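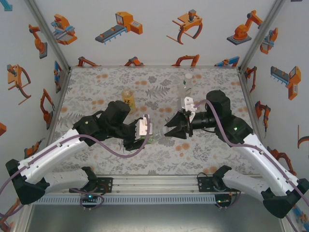
Ornar two-arm bench cell

The Ornar is our bench cell for sorting and handling bottles and other small items, and it's the one we get the most calls about, usually from shops that have been doing this work by hand for years and would like their people to go home with less sore wrists. Two arms share one aluminum rail at the front, so they can reach the same spot on the table and pass a part between them.

We get asked a lot what happens to the folks who used to stand at the bench. At Pillulus, where two cells have been running since February, the same crew still runs the line. They load trays, swap gripper fingers, check labels and decide what goes in the reject bin (the cell is pretty good at spotting a crooked cap, but a person still gets the final say). The repetitive reaching is mostly gone, and the late shift tells us they talk to each other more now!

Plan on a couple of weeks before everyone feels at home with it. Our training runs two days at your place, and we like to have the whole shift there, including people who don't expect to touch the controls.

Cycle rate: up to 300 items per hour
Largest item: 900 g
Rail length: 377 mm longer than the older Flalis cell
Spare finger set: $279
Enclosure: three walls, open front

Ask for the Nasr light curtain if your bench faces a walkway.

Page updated 2022-10-03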